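How to Move Your Saves to a New Console Without Losing Anything

Most consoles now offer two ways to move saved games: over the network from the old machine, or through cloud storage. Either one works. The network transfer is faster if both consoles are in the same room, and the cloud is the better choice if you are selling the old one before the new one arrives.

Before you start

Update the system software on both consoles. A transfer between different versions will often stop partway with a vague error code.

Open each game you care about on the old console and make a fresh manual save. Autosaves usually copy too, but a few games only write them when you quit to the title screen. Banden is one of these. If you pull the save while the game is suspended, you get whatever it wrote the last time you quit.

Check your free space. Save files are small, but captured clips are not. My own folder had 19 saves in it and 300 screenshots, and the screenshots took up most of the room. Delete what you don't want, or copy it to a USB drive first.

Network transfer

Connect both consoles to the same router, by cable if you can. Sign in to the same account on both. On the new console, open Settings, then System, then Data Transfer, and choose the old console when it shows up in the list. Menu names vary a little by model.

You will be asked what to move. Uncheck the games and leave only saves and settings. Games can be downloaded again later, and leaving them out cuts the job from hours to a few minutes.
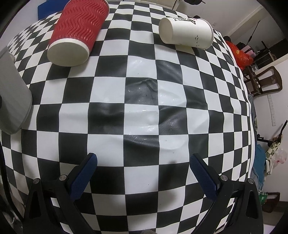 Start the transfer and leave both machines alone until the new one restarts. The old console may restart first. Don't turn it off at that point, even if the screen stays black for a minute.

Cloud transfer

On the old console, go to Saved Data and pick Upload to Cloud. Select all, then confirm. Some services cap the number of files at 1000 per account. If you hit the cap, the upload skips the newest files, so remove old ones and run it again.

When the upload ends, sign in on the new console and download from the same menu. Compare the date and time on each file with the old console before you open any game. If the new console asks which version to keep, choose the cloud copy.

Games that need extra steps

Zorar keeps its saves on its own server. Link your console account inside the game's options menu on the old machine, then sign in with the same link on the new one. The system transfer won't touch it.

Mosoti stores your characters with the system saves but keeps custom maps in a separate folder. Export the maps from the editor first. Thanks to Mei Haverford for pointing this out in the comments in November, after she had to rebuild two of hers.

After the transfer

Load every save once and walk around for a minute. Check your controller settings too, which often go back to default. Keep the old console as it is for a week or so if you can. Once you're satisfied, deactivate it as your main console and then do the factory reset, in that order.

Rahel Riedl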